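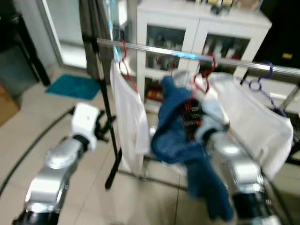
For many years I believed that dry hands are simply the price of winter. My mother had them, my aunts had them, and each November mine started to look like old paper between the fingers. When I moved to Flarnbridge it became worse, because the water in my street is very hard and the kettle turns white inside after a few days. Clothes suffer from it too, I think. A pair of blue denim jeans on a rack, like the ones hanging there, can become so stiff after washing that they scratch the knuckles when you fold them, and on cracked skin you feel every seam. So this year I decided to make my own hand balm, with things I mostly had in the kitchen.

I must say first that I am not a chemist. I worked 13 years in an office and the only thing I mixed there was tea. But the recipe is easy and it forgives small mistakes.

You need oat flakes, sunflower oil, a piece of beeswax and a spoon of honey if you like the smell. I put the oats in the oil in a clean jar and leave them on the windowsill for 2 days. Some people say two weeks, but I don't have such patience and I could not notice a difference. Then I strain the oil through a thin cloth and press it well with a spoon. The oats that remain are still good - I rub them on my elbows over the sink and rinse with warm water. Please put a sieve in the drain before you do this. I did not, the first time.

After this the oil goes in a bowl over a pan of hot water together with the wax. Stir slowly until no piece of wax is left. Take it off the heat, add the honey and continue to stir while it cools, otherwise the honey sinks to the bottom and you find it all at once in the last week of the jar.

My first jar was too hard, almost like a candle. The second was too soft and I used it on my feet. The third was good, and it is the one I keep next to the bed. I put it on at nine in the evening and wear old cotton gloves for as long as I can stand them, usually until I want to turn a page of my book.

Before this I was buying a cream from Sernomum, in the small green tube. It is a nice cream and I have nothing bad to say about it, only that the tube was finished so quickly. I still keep one in my coat, because a glass jar in a pocket is not a good idea.

One more thing about the honey. If your skin is open or bleeding, leave it out and ask at the pharmacy first. Also try a little on the inside of your arm the evening before, even if you eat oats every morning as I do.

On Monday I want to try again with calendula petals in place of the oats. They are already drying on a plate in the kitchen, and I will write here how it went.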